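Friday, January 28, 2022

Third day on the oil finish trials. Picked up where we left off with the Kotian boards. Batch two came out of the drying cupboard at first light and I weighed them before doing anything else. The reference board is at 823 g, same as yesterday, so I am treating the whole batch as settled and ready to coat.

Vasanthi had already cut the test strips and pencilled the numbers on the end grain. Strip 8 has a small knot near one end. I have kept it in the set but will leave that end out of the readings.

Sanding: 120, then 180, then 240, by hand with the cork block. Wiped down with a damp cloth to raise the grain, left to dry over tea, then went back over with the 240. The strips that had the damp wipe feel much better under the fingers than the ones that went straight to oil in the first batch. I would do this every time from now on, even on rush jobs.

First coat is the Trindero oil, straight from the tin. It went on thin and the strips took it quickly, the end grain most of all. Left for twenty minutes and wiped off the excess. Second lot of strips got the beeswax and linseed mix that Elango made up. It is too stiff at this temperature. I stood the jar in warm water and it loosened enough to spread, but there are still small lumps in it. Elango thinks the wax was added too late, when the oil had already started cooling. He will make another jar on Monday with the proportions unchanged so we can compare.

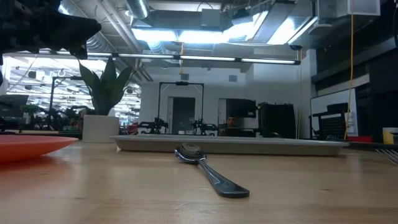 Stain tests on the first batch, now fully cured. Used black tea, turmeric in water, beetroot juice and vinegar, a few drops of each, covered with a watch glass. Wiped at ten minutes, one hour and four hours.

Tea: nothing at ten minutes, faint ring at one hour on the waxed strips only.
Turmeric: marked everything by one hour. The oiled strips are slightly paler than the waxed ones but I would not call it a pass.
Beetroot: wiped clean at one hour, pink shadow at four.
Vinegar: dulled the wax, left the oil alone.

Turmeric is going to be the problem. The Tukutham order is for a family kitchen and they will have it on the worktop every day. Vasanthi suggested leaving the stained strips on the south windowsill, as the colour fades in sunlight. Put two there and two in the drawer as a check. Will look at them after the weekend.

The Itine hard wax sample has still not come. Rang them and got order reference 387, with no date given. If it turns up by the middle of next week it can go into batch three, otherwise it will have to wait for the March trials.

Oily rags are hung flat on the line outside – please do not ball them up in the bin.

To do:
Second coat on strips, Monday morning
New cork for the sanding block
Ask Elango for the weights he used in the wax mix
Label the windowsill strips properly, the pencil is already rubbing off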